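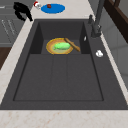

Can a machine clear a kitchen sink yet?

Our residence is considering a Zullow unit for the shared kitchen. Would it manage a plate left in the basin with food and a utensil still on it?

Baoshan Shen
May 6, 2024

Partly. We trialled one in February over 1,441 attempts. Plates alone were lifted reliably. A spatula lying across the rim was dropped in 42 cases, and a dark basin slowed the unit considerably. Staff should still scrape plates and sort utensils beforehand.

Miro

No. Buy a dishwasher.

Stumum

Please confirm the neighbour-noise rules before ordering.

Jiang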